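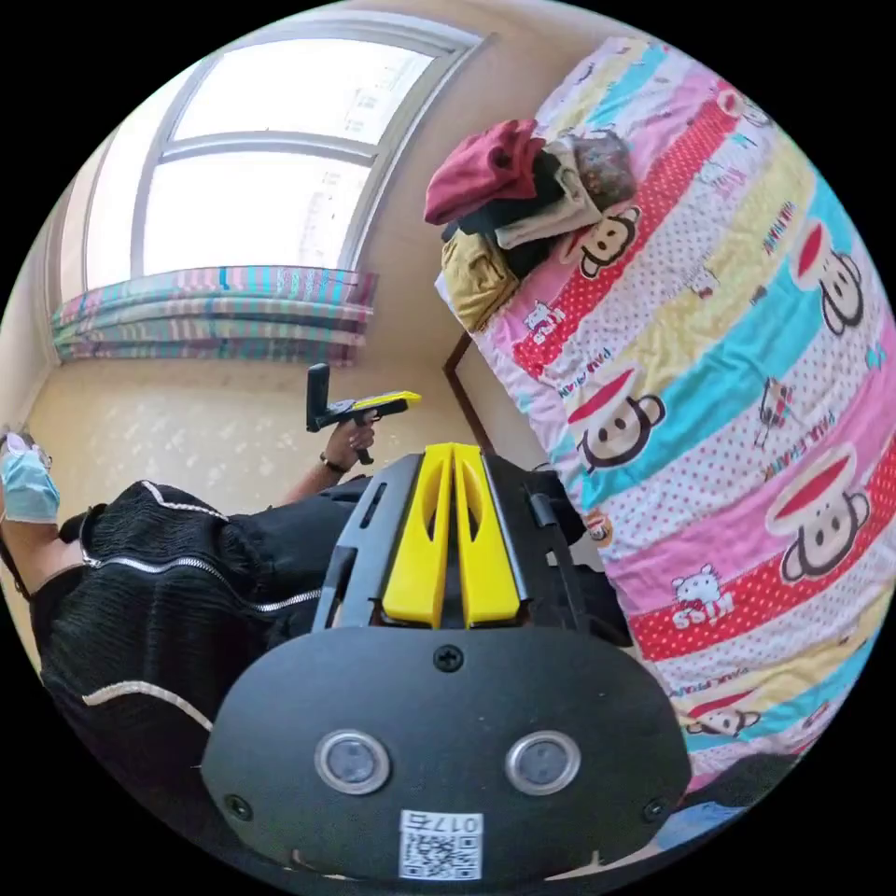 Does Airing a Bed Cut Dust?
Zohreh Pakzad and Stefaniia Hnatiuk

The Kodton housing leaflet tells students to leave the covers pulled back all morning. We doubted it. In July we tested 16 rooms, 8 aired and 8 made up right away, and weighed the dust from each mattress. The aired beds came out slightly lower, but two dirty rooms account for most of the gap. We would not call that proof, and the leaflet gives no source for its claim.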